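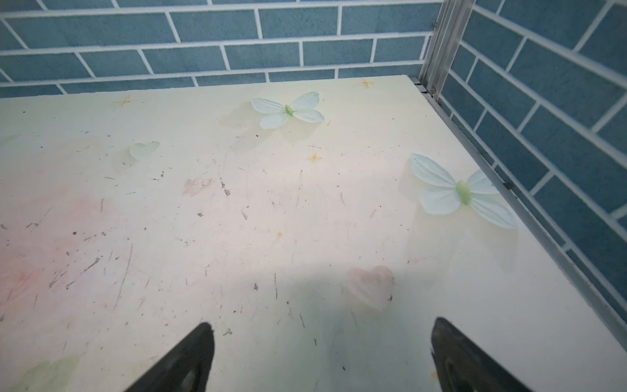

Work in the second period of the Brenusholm garment handling project has gone into one question: can the arm find and grasp the waistband of a crumpled garment using the wrist camera alone? Forano asked us to drop the overhead camera after the first period, as it added cost and needed recalibrating each time the bench was moved. We have done so. The background is harder than the one we started with. The board is cream with butterflies and hearts printed on it in pale colours, its surface is scratched and marked, and the arm throws a wide soft shadow over the part nearest the gripper. A beige garment on a surface like that gives little contrast, and our first-period method, which relied on colour to separate cloth from board, failed on it more often than it worked.

Method

The replacement method, called Flilter in our code and in the rest of this report, ignores colour almost entirely. It looks for gathered elastic: a band of closely spaced ridges running across a longer strip of cloth. Shirring of this kind gives a strong regular pattern of light and dark under most lighting, and a printed flower or a scratch does not. Once a band has been found, the software estimates which way it runs, picks a point near one end, and closes the fingers across the edge at that point.

The arm then lifts a short distance and looks again. If the ridges are still visible and have moved with the gripper, the grasp is accepted. If they have stayed where they were, the fingers open and the arm tries the next best point. We added this second look in February, and it has made more difference than any change to the detector.
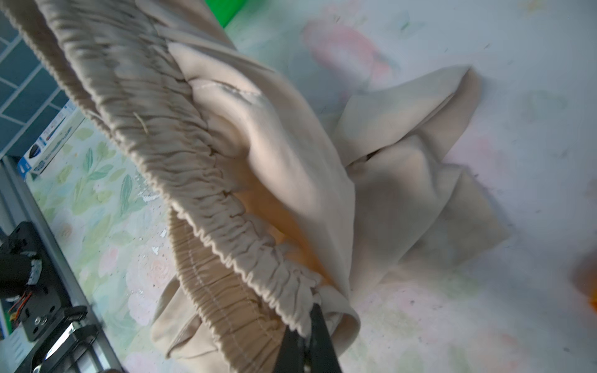 Choosing a point near the end of the visible band was a late decision. We had been aiming for the middle, on the grounds that it would leave the garment better balanced. In practice a grasp in the middle tended to fold the band over on itself, and the software then lost track of the opening. Gripping nearer the end leaves a long stretch of elastic in view and usually lets the body of the garment fall open on one side.

Results

The main test used 51 grasp attempts on elasticated trousers, dropped on the board by hand and not arranged. Flilter took hold of the waistband on the first try in all but 11 of these. The second look caught 6 of those misses and the next try succeeded. The remaining five were recorded as failures.

We have gone back through the failures one at a time. In most of them the band was lying face down or was buried under a leg, so there was nothing for the detector to find and it settled on a sleeve-like fold or a hem. In one, the fingers closed on a single layer of cloth just below the elastic. The camera view after the lift looked correct and the second look passed it. This is the more worrying case, as the system reported a success that it had not had. Marleny Espinoza is working on a check that compares the thickness of cloth between the fingers with what would be expected for gathered elastic.

Clutter

The original plan called for tests with one garment and a clear board. We have begun to leave other things nearby, including folded cloth in bright colours, to see whether the detector is drawn away from the target. Smooth fabric causes no trouble. Crinkled fabric does get picked up as a weak candidate, though it has so far scored below a real waistband whenever one was showing. 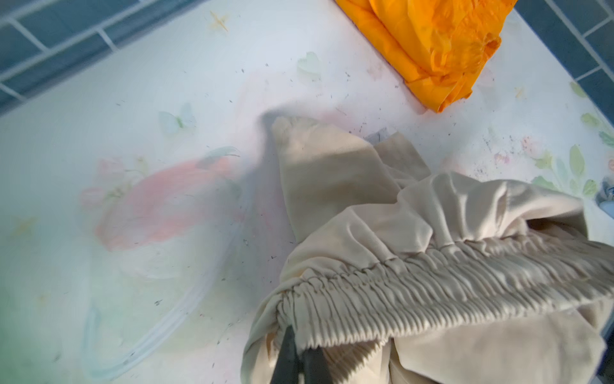

We have not yet run enough of these to give a success rate and would ask that none be quoted from this section. The full set will be run once the thickness check is in place.

Lint and loose threads build up on the board during a day of testing. They have had no measurable effect on detection and we have stopped cleaning between attempts, which saves time and is closer to how the bench would be used.

Speed

A complete cycle, from first view to accepted grasp, now takes roughly 13 seconds. Much of that is the arm moving slowly on approach. We have kept the low speed on purpose while the software is changing from week to week. The agreed target for the end of the project is shorter than this and we expect to meet it by raising the approach speed alone.

Changes to the plan

Two items have moved. Tests on skirts were due in this period and will now be done in the next, alongside the clutter set. The comparison with the Chambi gripper has been put back until its replacement fingers arrive; the first pair were too short to reach under a fold without the palm touching the cloth. Neither change affects the total budget.

For the next period we intend to finish the thickness check, run the clutter and skirt tests, and add a simple shake or turn to bring a hidden waistband to the top when none can be found. The last of these is the least certain. We would like to discuss its scope with Forano before starting, and can send a short outline ahead of the review call.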